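Skillach Shoreline Trust - Frequently Asked Questions

Last updated Fri 28 December

What is the Trust?
The Skillach Shoreline Trust is a nonprofit that looks after the public path, the footbridge and the two small parks between Rirden Point and the old ferry landing. We also raise money for benches, plantings and repairs that the town budget does not cover.

Who runs it?
A board of seven and one paid executive director. Noboru Ishida became director in August, following Imad Majali, who retired from the post and now sits on the board. Maximiliano Benítez is the board president.

Is the Trust part of town government?
No. The town owns the land and we maintain it under a written agreement. Questions about parking tickets, dog licenses or beach passes should go to Town Hall.

How do I become a member?
Fill out the form at the office or mail it in with a check. Individual and household memberships run for 12 months from the date we receive payment. You do not have to live in Skillach to join. We had 1184 members at the end of this year, up from 1129 the year before.

Is my donation tax deductible?
In most cases, yes. We send a receipt for every gift, usually within two weeks. Please ask your tax preparer if you are not sure how it applies to you.

Can I give a bench?
Yes, but there is a waiting list. A bench with a plaque costs $3000, including installation. Plaques are limited to 2 lines of text, and the board approves the wording before it is ordered.
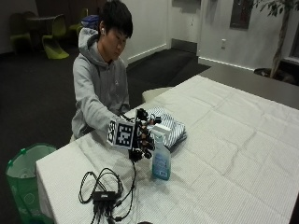
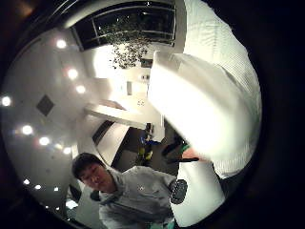
Can I choose where my bench goes?
You can tell us which section of the path you prefer. The final spot depends on drainage and on how close the next bench is. Sota Maruyama handles bench requests and can meet you on the path to look at what is open.

What happens if a bench is damaged?
We repair it at no cost to the donor for ten years. After that we contact the family - please keep your address up to date with us - and offer the chance to renew.

Are dogs allowed on the path?
Yes, on a leash. They are not allowed in the planted areas by the Lytvynenko garden.

Can I hold an event in one of the parks?
Small gatherings do not need a permit. For weddings, races or anything with tents or amplified sound, apply at least 30 days ahead.

When does the board meet?
Every other month, in the evening. Meetings are open to members, and the agenda is posted at the office the week before. Minutes are available from the secretary, Masanobu Kubo, once they have been approved.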